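15/7/26 - caderno da oficina, sala da bancada preta

Arrumação do lavatório e do armário de vidro. Escrevo depressa que ainda tenho o pedido da Lekari para fechar hoje.

Ponto de partida: desde maio que ninguém punha ordem nisto a sério. Cada um pousa a sua coisa na bancada e vai-se embora. Combinado com o Régis Lacroix: primeiro decidir o que fica em cima, depois o armário, o cesto no fim. Da última vez fizemos ao contrário e acabámos a encher o cesto duas vezes.

O que fica na bancada:
- canecas brancas, encostadas atrás. São de uso, não são para guardar
- frasco doseador preto, também atrás
- toalhitas, à direita, à frente, que é onde se pega nelas sem molhar a manga
- toalha bege dobrada, à esquerda

O que sai: o pano azul. Andava amarrotado ao pé da toalha e depois ninguém sabe qual serve para quê. Proposta minha: pano azul só para o tampo preto, pendurado. Toalha só para as mãos. O Régis acha que um dos dois chegava. Fica em aberto.
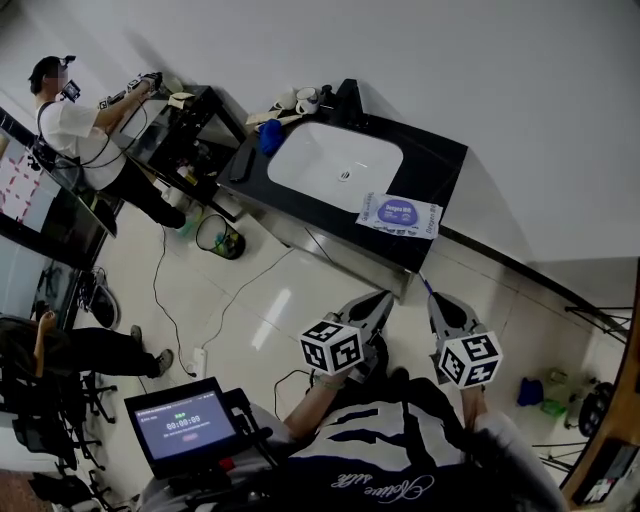

O tampo preto é bonito mas mostra tudo. Cada pingo seco faz um círculo branco, a água cá é muito calcária. Experimentei o produto da Javport na semana passada, ficou baço num canto e tive de passar outra vez só com água. Para já: água morna, pano bem torcido, secar logo. Não deixar escorrer. À volta da cuba ir com mais calma, a junta acumula porcaria e não quero ninguém a raspar com lâmina.

Ralo: desmontar e limpar na próxima, hoje não dá tempo. Anotar para eu nao me esquecer - levar a chave pequena, a grande risca o cromado.

Armário de vidro. Frascos e recipientes misturados, altos à frente de baixos, não se vê nada do fundo. Regra nova: altos atrás, baixos à frente, rótulo virado para a porta. O que não tiver rótulo vai para uma caixa à parte e, se em quinze dias ninguém reclamar, deita-se fora. Em cima do armário só panos dobrados e pouca coisa, nada com líquido. Já pingou uma vez para dentro e foi uma tarde a limpar prateleiras.

Duas prateleiras a pedir à Langlois, ref. 812. A medida está na folha antiga, 124 de comprimento em mm?? não pode ser, deve ser cm. CONFIRMAR antes de encomendar, que eles não aceitam devoluções de vidro cortado.
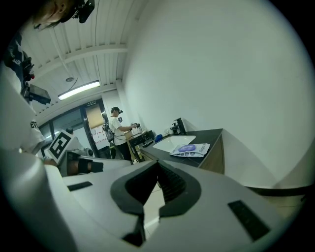 Cesto de arame: pôr saco. Sem saco os papéis pequenos passam pelas malhas e vão parar ao chão, depois há que andar de gatas a apanhá-los. Também não gosto dele ali à frente do móvel, leva pontapés. Talvez entre o móvel e a parede, se couber. Medir.

Chão: claro, nota-se logo qualquer coisa. Varrer antes de lavar, por favor, senão fica tudo em riscas cinzentas. Lavar da parede para a porta. Tirar a extensão do chão ANTES de vir o balde, isto não é para discutir. Pano quase seco, deixar arejar, e só depois voltar a ligar.

Estore bege da porta - não mexer por agora. A Datard ficou de mandar alguém ver o mecanismo, a corrente prende a meio e já foi forçada uma vez.

Por fazer:
- gancho para o pano azul (se o Régis concordar)
- sacos para o cesto
- etiquetas, as de papel descolam com a humidade, comprar das plastificadas
- confirmar medida das prateleiras
- limpar o ralo, chave pequena
- ligar à Datard

Comentário do Régis, que leu isto por cima do meu ombro: falta dizer onde ficam as toalhitas de reserva. Certo. Porta de baixo do móvel cinzento, lado direito, e quem abrir a última avisa. Ele também quer uma bandeja para as canecas, para não marcarem o tampo. Acho bem, desde que seja uma que se consiga lavar facilmente. Ele trata disso, eu fico com as etiquetas e a Lnaglois.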